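Folding a bulky black jacket so the ribbed trim doesn't stretch

Last updated 30 Apr 2025

Verena Lehner

I have a heavy black jacket with a smooth outer shell and thick padding in the upper body. It has a ribbed knit band in a contrasting color, and the band has started to go wavy. The jacket weighs 849 grams on my kitchen scale, so it isn't especially heavy for its size, but it doesn't want to stay folded. It has been on a hanger in a hall closet since August.

I am moving it to a drawer for the warm months. The drawer is 331 mm deep front to back on the inside, and wide enough that width isn't a problem. I normally fold on the bed because the table is too small. Three things go wrong:

1. The shell is slick, and the fold slides open before I get to the second one.
2. The padding traps air, and the finished bundle is too tall for the drawer to close.
3. The ribbed band ends up either doubled under the jacket or hanging off the side. I can't tell which of those is worse for it.

I have read two sets of instructions on other sites and they contradict each other. One says to fold the sleeves across the back, the other says to push the sleeves inside the body. Neither mentions ribbing. I don't want to use a vacuum bag. What order should this be done in, and where should the band end up?

Sadao Takagi

Take the ribbing first. Rib knit recovers from being stretched across its width if the load is short. It recovers poorly from a small load held for months. A hanging jacket puts very little load on a hem band, but a bundle sitting on a band that has been pulled out to one side will hold it in that position all summer. Of your two bad outcomes, hanging off the side is tolerable and being trapped under the jacket while stretched is the one to avoid. Doubled under is acceptable if the band is relaxed and flat when the weight goes on it.

Procedure I use:

Close the zipper or snaps completely. An open front lets the two halves of the shell slide against each other, and most of your first problem comes from that.

Lay the jacket face down on the bed. Press from the hem toward the collar with flat forearms to move the air out. Go slowly. Padded shells leak air mainly through the seams and it takes ten seconds or so per pass. Two passes is enough.

Fold each sleeve across the back at the shoulder seam, then turn it down so it runs parallel to the side of the jacket. The cuffs should stop short of the hem. If they reach past it, bring them back up at the elbow.

Fold both sides in so the bundle is slightly narrower than the drawer is deep. With your figure I would aim for a hand's width less, as padding spreads when it relaxes.

Now fold from the hem up, not from the collar down. The hem is the thin end. It goes into the middle of the bundle and the thick collar end closes over it. Before the last fold, run a finger along the ribbing and let it draw itself in. Don't pull it straight. A relaxed rib looks narrower than the panel it is sewn to and it is supposed to.

Put the bundle in the drawer with the last fold facing down. Its own weight keeps it shut.

As to sleeves inside the body: this works for thin shells. In a padded one it puts four layers of fill in the middle and gives you the height problem.

A soft bed is a poor surface for the air step but fine for everything else. A plush blanket helps, in my experience, because the nap grips a slick shell and the first fold stays put. On a cotton cover the same jacket moves around.

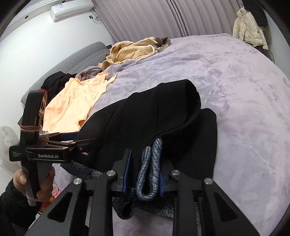 Can other clothes be left lying underneath while the jacket is being folded?

They can be, but the bundle comes out uneven. Anything lumpy under a padded panel pushes the fill aside, and the fold line follows the lump. Clear the knits and speckled or textured pieces to one side first, fold the jacket, and then fold the rest as a separate stack. Rough fabric under a slick shell does have some grip, so if the jacket is sliding badly a single flat layer is all right.

Kacper Śliwiński

I agree with most of that, except for the direction of the last fold. With a stiff collar, closing the thick end over the hem leaves a crease across the back of the neck, and mine was still there in the fall. I fold the hem up to the armpit line, then fold the collar down only as far as the collar seam, and accept a longer bundle. It might not suit 331 mm. Measure before you commit to it.

For height, leave the jacket folded on the bed for an hour with a bath towel on top. It settles without being compressed hard. Vacuum bags do flatten it further but you were right to skip them.

I bought a fabric drawer divider made by Lemau to keep the bundle from opening. It works. A rolled sweater wedged at the side works as well.

Wash and fully dry it before storage. A damp hem band sets in whatever shape it is left in, so check the ribbing by hand and don't trust the shell, which feels dry long before the knit does.

Boglárka Bárány

just roll it. sleeves in, roll from the bottom, put a loose elastic on it. I have done this with ski jackets for years and the drawer closes. never looked at the ribbing so can't say about that

Verena Lehner

Used the Takagi order with the towel step added. The bundle fits with a little clearance at the front and the drawer closes. The band is in the middle, relaxed. I folded the collar only to the seam on one attempt and it came out too long for the drawer, so I went back to the full fold.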